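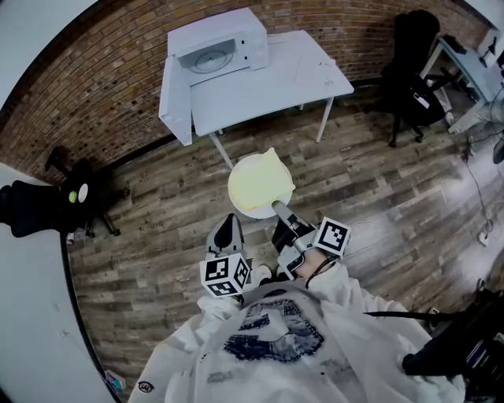 Gripper Comparison Working Group
Minutes, January 2021

Present: Halina Pawlak (chair), Florin Stanciu, Azadeh Hosseinzadeh, Oliwia Wasilewska (minutes)
Apologies: Damian Wysocka

1. Minutes of the December meeting
Approved with one correction. Under item 4, "finger pads" should read "finger tips".

2. Hand-held collection, kitchen tasks
Florin reported that the hand-held set now stands at 3238 episodes, all recorded with one gripper in each hand and marker cubes attached to both. The plate and microwave tasks make up the largest share. Soft items on a plate remain the slowest task to record. Operators tend to press with the tip of one finger before closing, and the two wrists end up at different heights.

Azadeh asked whether pressing should be kept as a separate label. At present it is merged with grasping, and the merged label gave poor results in the Krajewska arm replay. Agreed to split the labels from the next batch on. Old episodes will be relabeled only where the press lasts longer than 700 ms.

3. Marker tracking
Azadeh presented tracking loss by task. Loss is highest when the left gripper is held low and close to the body — the cube under it then turns away from the head camera. Raising the cube was tried on one unit and rejected, as it fouled the cable at the wrist.

Options discussed:
Second cube on the outer side of each gripper (adds weight, needs new calibration).
Wider lens on the head camera (more distortion toward the edges).
Asking operators to keep the idle gripper higher.

The third option will be tried first. Florin noted that operators forget after the first few episodes and that it should be written into the task card.

4. Finger comparison
Two finger types were compared on the bench: the current slender finger and the wider Zernosell finger. Both were mounted on the Wadik arm and run with the same controller settings, closing force limited to 6 N.

The slender finger was better at getting under the rim of a plate and at pulling the microwave door. The Zernosell finger held sponges and folded cloth more firmly but pushed the plate along the floor on approach. Halina did not consider the difference on cloth large enough to justify a change. Florin disagreed and asked for a longer run with cloth only. No decision. Florin to prepare the run, 800 trials split evenly between the two types.

5. Controller
The Oreo controller board was returned after the firmware update. Delay between the trigger reading and the recorded finger width is now around 30 ms and steady. The earlier drift on the left unit has not come back. Oliwia asked that the firmware version be stored with every episode, which it is not at present. Agreed.

6. Room and fixtures
Microwave tasks will continue with the door starting either fully open or fully closed. Half-open starts are dropped until the door angle can be logged. Plates will be placed on the floor as well as on the table, so that low reaches are covered.

7. Actions
Florin: task card text on idle gripper height; cloth run.
Azadeh: split press and grasp labels; tracking loss by task, repeated after the new card is in use.
Damian: quote for a wider lens, for information only.
Oliwia: firmware version field in the episode header.

8. Any other business
Spare wrist straps are low. Halina to order.

Next meeting to be set once the cloth run has finished.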